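Capstone update, for those of you who keep asking how my degree is going. Our team of four is teaching two robot arms to run a canteen counter. The client brief says "autonomous food service". The mark sheet says "moves a sandwich".

The project is called Maes. The bench it lives on is called Dreltness, after a typo in the lab booking system that has outlasted three cohorts. I've stopped correcting people and I've started putting it in the report.

Rules, as set by the unit coordinator: one basket, one tray, 50 consecutive transfers without a human touching anything. Sighing is allowed. Somebody asked.

We've logged 607 attempts so far this semester. The target is 1,000 before we freeze the code. I'd be more relaxed about the remaining 393 if I hadn't volunteered to label all of them.

Things I learned in first year: inverse kinematics, Lagrangians, how to typeset a matrix. Things I needed this week: which end of a sandwich wedge is the strong end.

(Crust. It's the crust. Grip across the filling and you have made a very expensive panini press.)

Our force limit spent most of April as a single number in a config file with the comment "seems fine". It's now a table with a row for every item on the counter. The chocolate bars were done in an arvo. The sandwiches have their own branch.

Budget was $800 for the year. The plan had a line for sensors and a line for "consumables", and I'll let you guess which one we've blown. The bloke at the Itville servo reckons I've got a problem with egg and lettuce.

Costico, our rival team two benches over, are sorting bolts. Bolts! Same shape every time, don't go off, don't sag in the middle. They knock off at four and go to the pub.

To be fair to Costico, they lent us a spare cable when ours died, and they've never once asked for it back. I'm still going to be insufferable if we beat them.

Current job is the basket end. Getting a wedge out without dragging the jaws along the weave comes down to the angle you leave at, and I've rewritten that bit of the path planner so often I dream in waypoints - mostly the wrong ones.

Back on it tonight until security does the rounds.
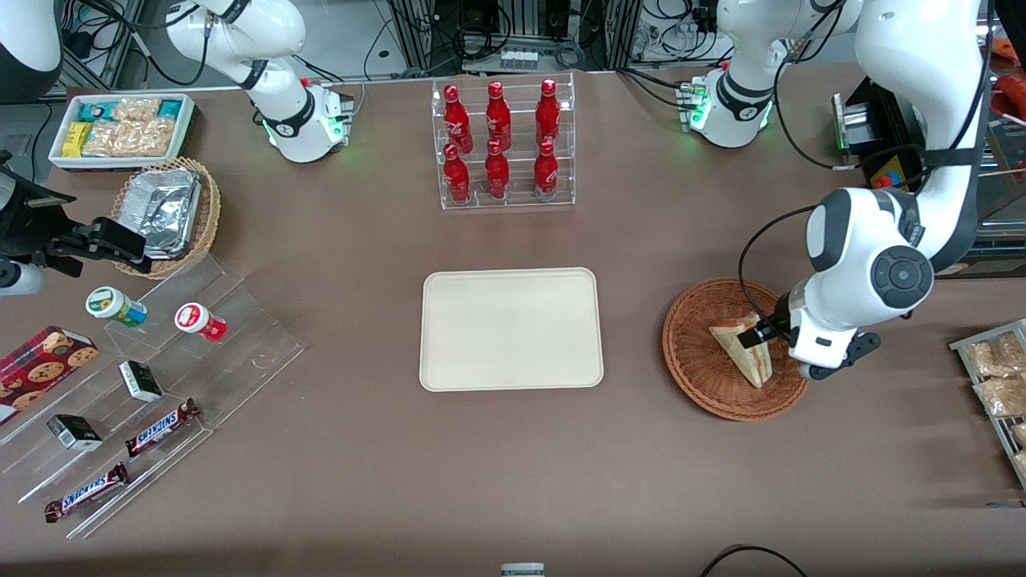
Anyway, the demo is at 2 pm in the main foyer once we've frozen the code, and family are welcome. Mum has asked whether there'll be lunch. I've told her it depends on the gripper.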